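ロボットの手はどうやって物をつかむの？　セドルポート工房の公開日から 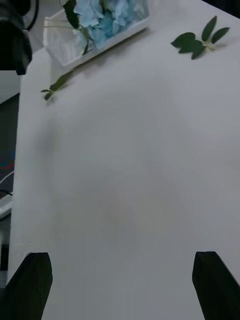
机の上の造花と葉。手前の左右に見える黒いものがロボットの指。

セドルポート工房では、年に一度、ロボットの作業を見学できる公開日があります。今年は3月に行われました。見学の時間は1回19分です。このページでは、当日の説明の内容をまとめます。

1．カメラの位置
作業用ロボット「ノダール」のカメラは、手首についています。腕が動くと、カメラも同じように動きます。そのため、映る範囲は手の位置によって変わります。手が机に近づくと物は大きく映り、離れると小さく映ります。上の写真は手首のカメラのものです。

2．指の動き
指は2本です。人間の手とちがい、関節を曲げてにぎることはしません。2本の指の間をせばめて、物をはさみます。写真では指が大きく開いています。指の間に物を入れてから閉じるのが、基本の手順です。

3．造花と葉を使う理由
写真の白い箱には、うすい青色のアジサイの造花の花びらが入っています。箱の外には葉のついた小枝があります。積み木のような四角い物は、どこをはさめばよいかが決めやすい形です。花びらや葉はうすく、形もそろっていません。やわらかい物は、はさむと形が変わることもあります。強くはさめばつぶれ、弱ければ落ちます。力の調節を学ばせる材料として、工房ではこのような物を選んでいます。

4．つかむまでの流れ
まず、カメラの画像から物の位置と向きを調べます。次に、手首を回して指の向きを合わせます。細い茎をはさむときは、茎をまたぐように指を置きます。それから手を下げ、指を閉じ、持ち上げます。画像を調べる計算は1秒間に6回行われます。影と物を見分けることも、この計算の仕事です。

5．練習の回数
ノダールの練習は、1種類の物につき1000回です。100回ごとに記録を調べ、失敗が多かった動きを直します。物の置き方は毎回変えます。同じ置き方だけで練習すると、少し向きが変わったときにつかめなくなるためです。

見学のときの注意
・床の黄色い線から中に入らないこと。
・机の上の物にさわらないこと。
・質問は、腕が止まってから係の人にすること。

家でためしてみよう
親指と人さし指だけを使い、紙で作った花をつまんで箱に入れます。次に、片方の目を閉じて同じことをします。つまみやすさのちがいを、ノートに書いておきましょう。

文：セドルポート工房　見学案内係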